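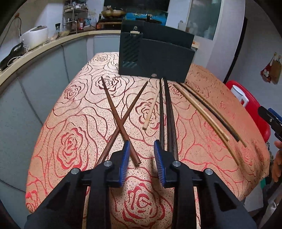

第4章　季節の衣類と寝具をしまう

前の章までで本体の組み立てと水平の調整が済み、Cillanoはお部屋の定位置に落ち着いたことと思います。お疲れさまでした。背面パネルのねじを締めるところは、販売店の方からも「一番くたびれる」とよくうかがいますので、今日はここまでにして、中身を入れるのは明日以降、というのでもまったくかまいません。むしろ組み立てた直後の本体は新しい板と塗料のにおいが残っていますから、扉を開けたまま一晩置いていただくほうが、私どもとしてもありがたいのです。

この章では、冬物のコートやセーター、毛布や掛けぶとんといった、かさばるうえに半年ほど出番のないものをしまう手順をご案内します。書類や写真をしまう場合は第5章、食器や置物の場合は第6章をご覧ください。

4-1　しまう前に用意するもの

次のものがお手元にあるかどうか、先にお確かめください。

・Cillano本体(棚板と仕切り板を取り付けたもの)
・Bermúdez除湿カートリッジ(同梱、部品番号2096)
・不織布の収納袋(同梱、大・小)
・名札カードと名札ホルダー(同梱)
・乾いた柔らかい布
・お使いになる方は、防虫剤(市販品、本体には付属しません)

不織布の収納袋は、外箱の底に敷いてある厚紙の下に入っています。緩衝材と見まちがえてそのまま処分なさる方が毎年いらっしゃいますので、外箱をたたむ前に、もう一度だけ底をのぞいてみてください。万一見当たらないときは、巻末のお客様窓口までお知らせいただければ、袋だけをお送りすることもできます。

Bermúdez除湿カートリッジは、まだ内袋から出さないでください。内袋を開けた時点から湿気を吸いはじめますので、衣類を入れる直前に開けていただくのが理想です。

メモ:衣類の防虫剤にはいくつかの種類があり、種類の違うものを一緒に使うとしみの原因になることがあります。以前の防虫剤がたんすに残っている場合は、銘柄だけでなく成分も見比べてからお使いください。

4-2　衣類の下ごしらえ

収納の話というと、どうしても「どう詰めるか」に気持ちが向きますけれど、半年後に気持ちよく取り出せるかどうかは、しまう前の手入れでほとんど決まってしまいます。少々面倒でも、この節だけは飛ばさずにお付き合いください。

1　しまいたい衣類を一度全部出して、ベッドの上か、清潔なシーツを広げた床の上に並べます。

2　ポケットの中を確かめます。レシート、のど飴、手袋の片方など、思いのほかいろいろなものが出てきます。飴やチョコレートは虫を呼びますので、内ポケットまで忘れずに見てください。

3　えり、そで口、前立てに汚れがないか、明るいところで見ます。目に見えない皮脂や食べこぼしが、しまっている間に黄色く浮いてくることがあります。一度でも着たものは、洗濯するか、クリーニングに出してください。

4　洗濯表示に従って洗い、風通しのよい日陰で干します。表面が乾いたように感じても、縫い目や裏地には水気が残っているものです。乾いたと思ってから、さらに半日ほど室内に掛けておくと安心です。

5　クリーニングから戻ったものは、ポリ袋をはずし、風に当ててからしまいます。ポリ袋は持ち帰りのほこりよけですので、かけたまま長くしまうのには向いていません。

6　ボタンの緩みやほつれは、この機会に直しておきましょう。寒くなった朝、あわてて羽織ったときに気づくのは、なんとも悔しいものですから。

注意:湿り気の残った衣類を本体に入れないでください。除湿カートリッジは空気中の湿気を吸うためのもので、ぬれた布を乾かす力はありません。かびが発生し、ほかの衣類にも移るおそれがあります。

注意:アイロンをかけた直後の衣類は、熱と蒸気が抜けてから入れてください。

毛布や掛けぶとんも考え方は同じです。丸洗いできるものは洗い、できないものは天気のよい日に両面を干してから、熱が冷めるまで室内に広げておきます。ふとんはほてりが残ったまま畳むと、中のほうがいつまでも温かいもので、これがまた湿気のもとになります。夕方に取り込んだら、しまうのは翌日、くらいのお気持ちでちょうどよいかと思います。

4-3　棚板の高さを決める

Cillanoの内容量は192リットルです。こう書くとずいぶん大きく聞こえるかもしれませんが、掛けぶとんというのは空気をたっぷり含んでいますので、何も考えずに入れていくと、家族分の冬物が半分も入らないうちに扉が閉まらなくなります。先に棚板の位置を決めておくと、あとがぐっと楽になります。

本体内側の左右には、棚受けを差し込む穴が縦に並んでいて、下から順に番号が刻印されています。お部屋が暗いと読みにくいので、懐中電灯などで照らしてご覧ください。

1　しまうものを「重いもの」「かさばるもの」「つぶしたくないもの」の三つの山に分けます。分け方は大まかで結構です。

2　重いもの(毛布、厚手のジーンズ、革の上着など)は最下段に置きます。下の棚板は、穴の7番に棚受けを差し込むと、畳んだ毛布がほどよく収まる高さになります。

3　かさばるもの(掛けぶとん、ダウンのコートなど)は中段に置きます。上の棚板は12番を目安に取り付け、実際にふとんを入れてみて、窮屈なようなら一つ上の穴に移してください。

4　つぶしたくないもの(帽子、毛足の長いニット、飾りのついた服など)は最上段に置きます。上に物を重ねないようにします。

5　棚受けが左右とも同じ番号の穴に入っていることを確かめてから、棚板を載せます。載せたあと、手のひらで四隅を軽く押さえ、がたつきがないことをお確かめください。

注意:左右の棚受けの高さが違うまま棚板を載せると、中身を入れたときに棚板が落ち、けがや破損の原因になります。

注意:棚板の位置を変えるときは、必ず中身をすべて取り出してください。横着をして片手で衣類を支えながら作業すると、指をはさむことがあります。

メモ:仕切り板は中段と最下段に取り付けられます。最上段には溝がありませんので、無理に押し込まないでください。

背の高い方と低い方では使いやすい高さがずいぶん違いますし、お子様がご自分で出し入れなさるなら、よく使うものは下のほうにあるほうがよいでしょう。上に書いた番号は、お客様からのお便りや店頭でのご意見をもとにした目安です。どうぞご家庭の都合を優先してください。

4-4　除湿カートリッジを取り付ける

Bermúdez除湿カートリッジは、手のひらに載るほどの平たい箱形で、片面に細かい通気穴が開いています。取り付ける場所は、扉の内側、下寄りにあるポケットです。

1　内袋のミシン目を手で切ります。はさみを使うと、中の膜まで傷つけることがあります。

2　取り出したカートリッジの側面にある日付欄に、油性ペンで今日の日付を書き入れます。

3　通気穴のある面を本体の内側に向け、上からポケットに差し込みます。カチッと軽い手ごたえがあれば取り付け完了です。

4　扉をゆっくり閉め、カートリッジが棚板に当たらないことを確かめます。当たるようでしたら、棚板が奥まで入っていません。いったん棚板を引き出し、奥の溝に合わせてから入れ直してください。

5　もう一度扉を開け、確認窓の色を見ておきます。新品のときは青です。

確認窓は、湿気を吸うにつれて青から薄紫、そして淡い桃色へと変わります。桃色になったら交換の時期です。梅雨どきや、浴室に近いお部屋、北側の押し入れの隣などでは早めに色が変わりますが、故障ではありません。それだけよく働いている証しですので、褒めてやりながら交換していただければと思います。

交換用のカートリッジをお求めの際は、部品番号2096とお伝えください。見た目のよく似た書類用のカートリッジもありますが、ポケットの寸法が異なり、Cillanoの扉には合いません。

注意:カートリッジを分解しないでください。中の粒が目や口に入ったときは、すぐに水で洗い流し、医師にご相談ください。

注意:小さなお子様やペットの手の届かないところに保管してください。

注意:色が変わったカートリッジを、電子レンジやドライヤー、ストーブの前などで乾かして再利用しないでください。変形や発火のおそれがあります。

メモ:使い終えたカートリッジの捨て方は、お住まいの自治体の区分に従ってください。外箱は紙、本体は樹脂です。

4-5　畳んで入れる

いよいよ中身を入れていきます。畳み方にはご家庭ごとの流儀がおありでしょうから、うるさいことを申し上げるつもりはありません。ただ、私どもで試して具合のよかったやり方を、ご参考までに書いておきます。

セーター・カーディガン

1　前を下にして平らに広げ、両そでを背中側に折ります。

2　左右の身ごろを、仕上がりの幅に合わせて背中側へ折ります。仕切り板の幅に合わせると、入れたときにきれいに並びます。

3　すそから首元へ向かって、ふんわりと二つか三つに折ります。折り目を手で押さえつけないようにします。

4　収納袋(小)に、厚みのあるものを下、薄いものを上にして入れます。袋の口が楽に閉まるところでやめておきましょう。

コート・上着

丈の短いものは畳んで収納袋(大)に入れられます。折り目のところに、くるりと丸めたタオルをはさんでおくと、しわが深くなりません。丈の長いウールのコートは、できればハンガーに掛けたまま別のところで保管なさるほうが、形がきれいに保てます。Cillanoを作っている私どもがこう申し上げるのも妙な話ですが、せっかくのお気に入りですから。

ダウンのコートは、圧縮袋に入れて強く空気を抜くと、羽根が折れて元のふくらみに戻りにくくなることがあります。両手でそっと抱えるようにして空気を抜き、収納袋(大)にゆるめに入れてください。

毛布・掛けぶとん

1　縦に三つ折りにします。

2　端からゆるく巻くか、もう一度三つ折りにします。最下段なら畳んだ形、中段なら巻いた形のほうが収まりやすいようです。

3　収納袋(大)に入れ、ファスナーを閉めます。布をかみやすいので、片方の手の指で内側の布を押さえながら、少しずつ動かしてください。

4　取っ手のついている側を手前にして棚に入れます。逆に入れると、秋に引っぱり出すとき、ずいぶん苦労なさいます。

帽子・小物

帽子は中に薄紙を軽く詰め、つばが反らないように置きます。手袋やマフラーは小さな箱にまとめると見失いません。空き箱で十分ですが、お菓子の箱を使うときは、粉や甘いにおいが残っていないかを確かめてください。印刷の濃い紙箱は色が移ることがありますので、薄紙を一枚敷くと安心です。

注意:本体の奥の壁と中身との間に、指が入るくらいのすき間を残してください。ぴったり押しつけると空気が動かず、除湿カートリッジの効き目が届きません。

注意:扉を体で押して無理に閉めないでください。ちょうつがいが曲がり、扉が傾く原因になります。手で軽く押して閉まらないときは、入れすぎです。

メモ:防虫剤をお使いになる場合は、衣類の上に置きます。防虫成分は上から下へ広がるものが多いためです。使用量は防虫剤の説明書をご覧ください。

4-6　名札をつける

しまった日は「これくらい覚えていられる」と思うのですが、半年たつと、不思議なくらいきれいに忘れてしまいます。袋を全部引っぱり出して、捜していたマフラーは一番奥の袋だった、というのは、どなたにも覚えがおありでしょう。

1　同梱の名札カードに、中身、持ち主、しまった月を書きます。「冬物いろいろ」とだけ書くと、あとで結局開けることになりますので、「セーター 紺・灰色」くらいまで書いておくと役に立ちます。

2　カードを名札ホルダーに入れ、収納袋の取っ手に通します。

3　扉の内側の一覧表に、段ごとの中身を書き写します。鉛筆で書いておけば、翌年の書き直しが楽です。

スマートフォンをお使いの方は、別売の収納帳アプリSkerleyでも中身を記録できます。カードに印刷された模様を読み取ると、その袋の記録画面が開き、写真や覚え書きを残せます。複数の本体をお持ちで、納戸と寝室に分けてお使いの方などには便利かと思います。もちろん、紙の一覧表だけでもお困りになることはありません。手で書いたもののほうが家族みんなに通じる、というご家庭も多いようです。

メモ:Skerleyの初期設定については、アプリに付属の案内をお読みください。名札カードの模様が汚れて読み取れなくなったときは、予備のカードに差し替え、記録画面で「カードの変更」を選びます。

注意:名札に住所や電話番号を書かないでください。引っ越しや貸し出しの際、そのまま人目に触れることがあります。

4-7　しまっている間のお手入れ

扉を閉めたら、あとは秋までそのまま、といきたいところですが、ときどき様子を見てやってください。どれも短い時間で済むことばかりです。

・月に一度くらい、よく晴れて空気の乾いた日に扉を開け、しばらく風を通します。雨の日や、加湿器を使っているときは避けてください。

・そのついでに、除湿カートリッジの確認窓の色を見ます。

・本体の外側は、乾いた柔らかい布でからぶきします。汚れがひどいときは、水で薄めた中性洗剤を布に含ませて固く絞り、ふいたあとにからぶきしてください。

・ちょうつがいがきしむときは、第3章の「扉の調整」をご覧ください。食用油を差すのはおやめください。べたついて、ほこりが固まってしまいます。

・防虫剤が小さくなっていたら補充します。同じ種類のもので統一してください。

注意:シンナー、ベンジン、漂白剤、みがき粉を使わないでください。塗装がはがれたり、変色したりします。

注意:本体の上に水の入った花びんや水槽を置かないでください。

注意:暖房器具のそば、直射日光の当たる窓際には置かないでください。お部屋の模様替えで位置を動かすときは、中身を出してから、必ず二人以上で運んでください。動かしたあとは水平の確認と転倒防止ベルトの付け直しをお忘れなく。

4-8　季節が変わって取り出すとき

11月に入って朝晩が冷え込んでくると、そろそろ出番です。急に寒くなった日の朝にあわてるより、少し早めに準備しておくと、気持ちにもゆとりができます。

1　一覧表かSkerleyの記録で、取り出したいものがどの段にあるかを確かめます。

2　袋ごと取り出します。重いものを最下段から出すときは、ひざを曲げて腰を落とし、両手で取っ手を持ってください。

3　袋から出した衣類は、ハンガーに掛けるか広げるかして、風に当てます。防虫剤のにおいは半日ほどでたいてい気にならなくなります。

4　毛布やふとんは、天気のよい日に干してからお使いください。

5　空になった収納袋は裏返してほこりを払い、汚れていれば手洗いして陰干しします。洗濯機に入れると不織布が毛羽立ちますので、ご遠慮ください。

6　本体の中をからぶきし、確認窓の色を見て、必要なら新しいカートリッジに替えます。そのまま入れ替わりに夏物をしまう場合は、4-2に戻って同じ手順で進めてください。

4-9　うまくいかないとき

扉が最後まで閉まらない
袋の角や取っ手が扉にかかっていないかを見てください。中身を減らしても閉まらないときは、床の傾きで本体がねじれている場合があります。第3章の手順で水平を取り直してください。

開けるとにおいがする
組み立ててから日が浅いうちは、板と塗料のにおいが残ります。扉を開けて風を通す日を増やしてください。かびのようなにおいがするときは、中身をすべて出し、袋の中まで確かめたうえで、本体の中をからぶきして十分に乾かします。

カートリッジの色がすぐに変わる
扉が少し開いたままになっていないか、乾ききらない衣類が混じっていないかを確かめてください。お部屋そのものの湿度が高いときは、換気や除湿機との併用をおすすめします。

カートリッジの色がまったく変わらない
通気穴のある面が扉側を向いていないでしょうか。いったん抜いて、向きを直してください。冬の乾燥した時期は、正常でもなかなか色が変わりません。

棚板がたわむ
重いものが一か所に集まっています。左右に分けるか、最下段に移してください。たわみが戻らない棚板は使用をやめ、お客様窓口へご連絡ください。

Skerleyがカードを読み取らない
明るいところで、カードから少し離してお試しください。ホルダーの表面が光って読めないことがあり、そのときはカードを抜き出すと読み取れます。

以上をお試しになっても直らないときは、保証書をお手元にご用意のうえ、Emexお客様窓口までご連絡ください。保証書の番号は、扉を開けた左側の側板にも貼ってあります。

第4章　2018年6月25日改訂
改訂箇所:4-4の交換時期の色の説明、4-9に「カートリッジの色がまったく変わらない」を追加

次は第5章「書類と写真をしまう」です。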